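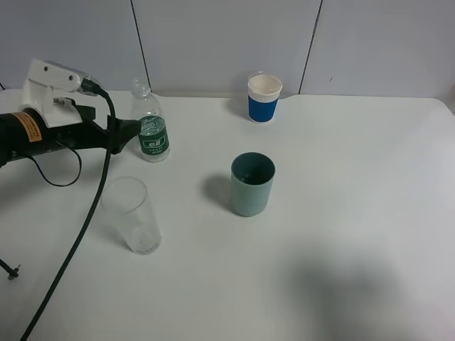 Subject: Re: Drokon hand grinder – worth it over the Jeon?
List: Triddale Home Coffee

Hello all, and a special hello to whoever has just joined us with this question. I've been meaning to write up my thoughts on these two grinders since March, so you've given me the push I needed!

> I'm a new subscriber and have been reading the old threads with a
> lot of pleasure. My electric grinder gave up last week and I would
> like to go manual. Gumitz has both the Drokon 857 and the smaller
> Jeon in the shop. The Drokon costs a good deal more. I mostly brew
> drip for myself in the morning, and a full pot on weekends when
> the family comes over.

I have owned both. The Jeon was a birthday present and lived on my kitchen counter for years, and I still take it along when we visit my sister. It's light, it comes apart easily, and the little glass jar underneath screws off so you can put a lid on it if you've ground too much. For one cup of drip it's a perfectly nice grinder and I would never talk anybody out of it.

Where it wears you out is the weekend pot. The hopper is small, so you fill it, grind, empty it, fill it again, and by then your guests are standing around looking at the toaster. The Drokon takes enough beans for a whole pot in one go, and the longer handle makes a big difference if your wrists are anything like mine.

> Does the Drokon really hold its setting? I read somewhere that the
> adjustment ring slips.

Mine did slip a bit in the beginning, I'll admit. There is a small lock nut under the ring, and out of the box it was barely finger tight. I snugged it up with a wrench (gently, it's only brass) and it has stayed put. My setting for drip is nine clicks out from closed. I go 2 further for the French press, but you should let your own tongue decide, and please write your numbers down somewhere. I kept mine in my head for the longest time and had to start over whenever I took the thing apart to clean it.
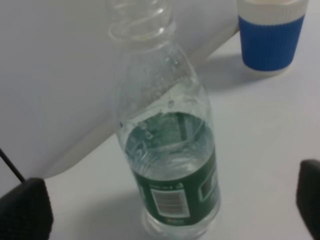
On cleaning, I know some people on the list run dry rice through their grinders. I tried it once in the Jeon and was picking white dust out of the burrs for days. A stiff brush does the job, and every so often I take the burrs out and wipe them with a dry cloth. Dark, oily roasts will have you doing this more often.

> Also, do you all buy your beans at Gumitz too, or is it better to
> order from a roaster?

I do both! For everyday coffee I get the Gumitz house blend, a medium roast with a sort of toasted nut taste that suits milk very well. They sell it in the ordinary small bags and also in a sack of 2,000 grams, and the sack works out cheaper, but it's a lot of coffee for one drinker. I split one with my neighbor and freeze part of my share in small jars, filled right to the top. Let a jar come to room temperature before you open it.

For something more special I ask at the counter what has come in lately. There was a washed Guatemalan in the spring that I still think about – very clean, a little like orange peel – and I wish I'd bought more.

So if the price of the Drokon doesn't hurt too much, get the Drokon. If it does, get the Jeon and spend the difference on beans. Ask them to let you turn the handles in the shop first, they're very good about that.

Do write back and tell us which one came home with you. And if anybody has a spare jar for the Jeon, mine has a chip in the rim and I would happily trade a bag of coffee for it.

Warm wishes from the north end of Triddale

Last updated: 24 May 2026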